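Progress report to Dekker, May 2026

Dear Ilse Cuypers,

We're happy to say the handling rules for processor work are nearly settled, and the Brustine team has been generous with comments. 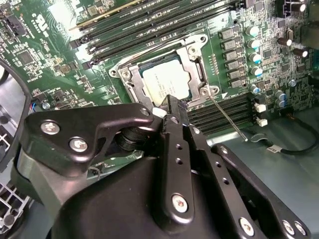

Rule four caused the most talk -- grip the chip by its sides, stay off the contacts -- and it now has a force limit too. We have logged 48 trial runs since February.

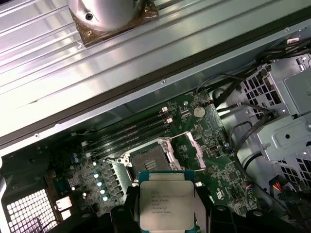 Still open is the wording on who may restart a stopped arm. Grasitz would like two people present, and we lean that way.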